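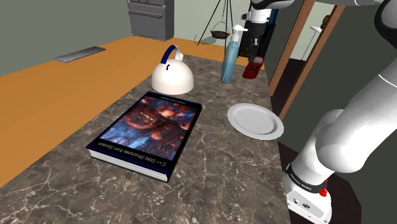 *A copy of "C++ Data Structures from Scratch" on a dark marble countertop.*

**Elldale, October 12, 2022.** Stalska, the textbook lending service based in Elldale, will open its shelves to adult evening students at the start of next term. Until now the service has lent only to students enrolled in full-time courses.

Under the new terms, anyone signed up for an evening class at one of the partner schools can borrow up to four titles at a time and keep them until the class ends. There is no fee for the loan. A deposit of 74 dollars is charged at sign-up and paid back in full when the last book comes home.

The change follows a trial that ran through August at the Rikov Street branch. During the trial, 109 evening students took out books. Programming, bookkeeping and nursing were the subjects most often asked for, and the branch had waiting lists for all three by the second week.

"Evening students buy the same books as everyone else and often use them for a single term," Stalska said in a statement. "Many told us they had put off a class over the price of the reading list."

Stalska has ordered some 100 additional titles for the opening. Most are introductory texts in computing, accounting and health care. The rest are English grammar and writing guides requested by teachers. Older editions will stay on the shelves when the course teacher agrees that they can be used.

Vörös, the regional book dealer, will supply the new stock and handle repairs to bindings and covers. Damaged books can be handed in at any branch. Borrowers will not be charged for normal wear, but books with missing pages or heavy marking in ink will be billed at the replacement price.

Sign-up opens at the Rikov Street branch first and at the Elldale main desk two weeks later. Students need proof of enrollment and one form of identification. Loans can be renewed once by phone or at the desk, unless another student has asked for the same title.

**About Stalska**

Stalska lends course books to students in Elldale and nearby towns. It runs two branches and a mail service for borrowers who live outside the bus area.

**Press contact:** Stalska Press Office, Rikov Street branch, Elldale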